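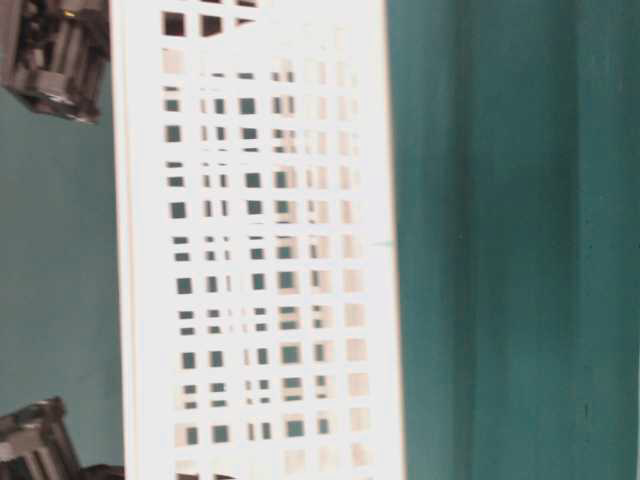

Writing About Film, Week 3
Handout: The Plot Summary and What It Is For
Sep 20, 2024

Welcome back, everyone. I read all of your first summaries over the weekend with a pot of tea and a good deal of pleasure, and I want to spend most of today on what I found in them, so please keep your own copy on the desk while we go (the marked one, with my scribbles, sorry about the handwriting).

Where we left off

Last week we watched Gavach, which most of you seemed to like more than I thought you would! You were asked to summarize the first 50 minutes for a reader who hasn't seen it. A lot of you told me everything that happened, in order, and very faithfully too, and I could tell you had been paying attention. But after two pages I still didn't know what the main character wanted, and a reader who doesn't know that will drift off before the train station.

So, a first habit to try. Before you write a word of summary, write one plain sentence with the character's name, what they want, and who or what is in the way. Put it at the top of your page. You may end up cutting it later, and that's fine.

Length

For short assignments in this course the summary gets up to 100 words. I know that feels mean. The full review is longer, of course, and there you can let the summary breathe a little, but please don't let it eat the whole piece, which happened to five of you in the August session and made for some very sad endings where the opinion was squeezed into a single line.

Tense and names

Use the present tense for what happens on screen: "Trevor sells the boat," even if he sold it an hour ago in the running time. Things that took place before the story starts can go in the past. Give the character's name first and the actor's name in parentheses the first time only. After that, stick with the character.

Spoilers

We had a lively argument about this one, and I don't think we settled it. My own rule is that anything in the first third of the film is fair, and anything after that needs a warning line by itself, above the paragraph. If your review is a full recap, say so in the title. Some of you felt that the brother's letter in Gavach counts as a spoiler even though it comes early. I can see that, and I went back and forth on it myself.

For next time

Please watch Pornateck through to the credits (70 minutes, so it fits nicely into an evening) and bring a typed summary plus one paragraph on a scene you'd happily see again. The library has a copy on reserve at the front desk. Read chapter 5 of the course reader as well, at least the part on openings.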